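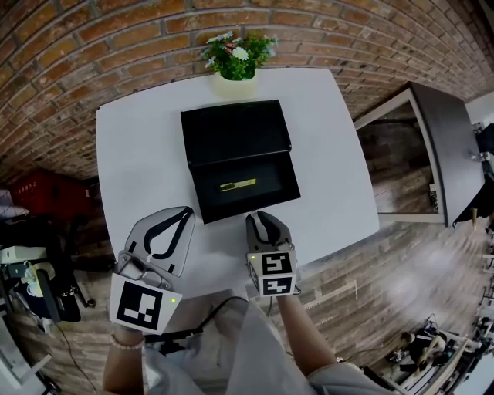 Preguntas frecuentes – captura de demostraciones, tarea «caja con tapa»

¿Qué cuenta como un episodio?
Abrir la caja, colocar o retirar el cúter y cerrar la tapa. Las tomas interrumpidas se marcan como incompletas y no se borran.

¿Cuántos episodios se piden?
2,000 por tarea. Cada operador entrega hasta 193 por turno.

¿Se puede usar una sola pinza?
No. Ninh se entrena con datos bimanuales; ambas pinzas deben estar encendidas antes de grabar.

¿Qué hago si un marcador ArUco queda tapado?
Siga grabando. Si la oclusión supera 2 segundos, anótela en Zarkport – campo «observaciones».

¿Debe variar la posición de la caja?
Sí, en cada episodio. La mesa no se mueve.

¿Quién valida las tomas?
Paloma Mercado. Las dudas de calibración, a Rafferty Iwasaki.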